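February, late, kettle on for the second time

Feet up, socks off, and I've told myself I'm writing this before I look at my phone, so if it wanders it wanders. I've not kept this up since before Christmas and I want to get some of it down while it still feels odd, because I can already tell it's going to stop feeling odd soon and then I'll have nothing to say about it.

So, work. We're into the second month of the robot doing the snack aisle at Hurberg and I am officially its keeper, or its partner, or whatever the word is going to be. The rota has me down as "floor support (auto)", which sounds like something you'd have fitted to a car. Same money so far. I asked. I was told it was "being looked at", and I've worked in shops long enough to know how long a thing can be looked at for.

Started at six as usual. It's still dark then and they only have half the lights on, and it used to be my favourite bit of the day, me and Olaniyan at either end of the aisle with a cage each, shouting across to one another about nothing. We'd get through crisps, biscuits and the imported stuff before the doors opened and be in the canteen by twenty past eight with a bacon roll. Now Olaniyan is on the tills till two and I've got the aisle with the robot, and the robot doesn't want to hear about my sister's kitchen.

I do miss that. I didn't think I would! He talked absolute rubbish most mornings and he sang, and he put the shortbread the wrong way round for an entire year. But you do get used to a person. I caught him on his break today and he says the tills are fine, warmer, he gets to sit down, but his neck hurts from looking left all day and he hates the beeping. He asked how "your mate" was getting on. Slowly, I said. He liked that.

It is slow, too, and I think that's the part people outside don't picture. My brother-in-law was on at me over Sunday lunch about how it must be whizzing up and down and we'll all be out by summer. It does not whizz. It thinks about a can of crisps the way I think about getting into the sea. The arm goes out, and stops, and comes in a bit, and the fingers close, and you find you're holding your breath. I could have done the shelf and had a wander. Then again I'd have stopped halfway to moan, and it doesn't, so perhaps over a whole night it evens out. They did put up a sheet in the corridor with last week's figures. Out of every 100 items it handled, 79 went where they should with none of us touching them, and 11 needed what the sheet calls "assistance", and the rest weren't explained, so I suppose those are the ones I picked up off the floor. There was a smiley face drawn next to the 79. Somebody had drawn a different sort of face underneath by dinner time.

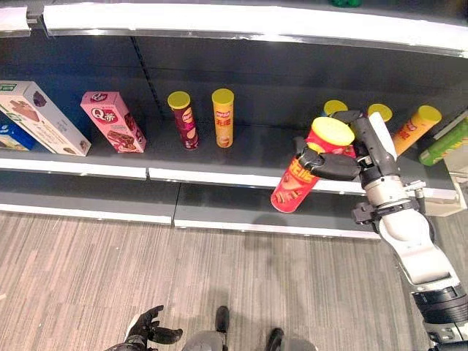 Anyway, the cans. It's all right with cans, better than it is with boxes. A can is the same whichever way you come at it and it can get its fingers round the top and lift. Boxes it's fussy about, and boxes on a lean are the worst, and our boxes are always on a lean because customers take one out of the middle and let the others flop. I used to straighten as I went without knowing I did it. Years of that, both hands, not a thought in my head. Now I have to notice it, because I've been asked to write down everything I do "without thinking", and you try doing that. I sat in the canteen with a biro for my whole break and got as far as "tidy up".

Bendik Hellström came over from Celunico again this morning, they're the firm that put the system in. He's nice, I'll give him that. Tall, always looks as if he slept in the van, brings his own teabags. He asks me things and then waits for the answer, which I can't say for everyone with a lanyard. Today he wanted to know how I decide which can to move first when a shelf has got untidy. I said I don't decide, I just start with whichever one's annoying me. He wrote it down! I said you can't put that in, and he said no, it's useful, it probably means the one that's blocking the others. Well, yes. I suppose it does. I've never been asked a question about shelf filling in my life before this and now I'm practically a consultant.

I did say to him, a bit sharper than I meant to, that it's a funny feeling teaching something to do your job. He didn't give me the usual speech. He went quiet and then he said he'd feel the same, and that he honestly couldn't tell me what the shop would do with it in two years because they don't tell him either. I'd rather have that than the poster in the corridor with the woman in the hard hat smiling at a tablet. We haven't even got hard hats.

What's changed for me, if I'm being fair about it (and I'm trying to be, on this side of the page at least):

My knees are better. I can't pretend they aren't. The bottom shelves were murder and I don't go down to them half as often. I came up the stairs tonight without holding the rail.

I'm more tired in the head, though. Filling was the sort of job where you could plan your tea and your holidays and the whole argument you were going to have with the council. Watching is different. You can't drift off, you've got to stand where you can see it and where it isn't going to bump you, and be ready, and mostly nothing needs you. Then the second I look round at a customer I miss something and I'm back to hunting under the shelving. By eleven I'm more worn out than I used to be after shifting two cages by hand.

And the customers. They talk to me all the time now but only about it. What's it called, does it bite, is it taking over. One little lad stood there for ages with his coat half on and waved at it, and waved at it, and was so let down that I waved back on its behalf. An older lady I've known for years, always has the ginger biscuits, told me she wouldn't come down the aisle while it was working and could I fetch them for her. Of course I did. But she used to come down for the chat, I think, more than the biscuits, so that's a bit sad. I've told her I'll be round by the bread at ten most mornings and she can find me there.

Billey had us all in the back office after dinner. He's taken to saying "redeployed" as if it were a place with a beach. The long and short of it is that if this goes well they want to try a second one in tins and packets, and there'd be "opportunities" in online orders for anyone displaced. Displaced! I looked at Olaniyan and he looked at the ceiling. I put my hand up and asked if the opportunities came with the same hours, because mine fit round Mum's appointments and if they start moving me to evenings I'm sunk. He said he'd take that away. He takes a lot away, does Billey. His office must be packed with it.

I don't think he's a bad man. I think he's been handed a sheet from above and he's reading it out. But I'm going to put the hours question in writing, I've decided, tomorrow, before I go soft on it. The union rep said to keep dates as well, when I was trained, when I was asked to do extra, and I've been hopeless at that. I've found the old blue notebook and I'm going to start it properly.

One other thing, and then bed. Near the end of my shift there were a few minutes where it was just me and it, no customers and no Bendik, and I was doing the biscuits on one side while it did the cans on the other, and I noticed I'd started singing. One of Olaniyan's as well, the awful one with the whistling. I stopped when I realised. Then I thought, oh, who's going to complain, and did the second verse.

Must ring Mum about the chiropodist. We're out of milk, and the bins are brown this week, I think, check with next door.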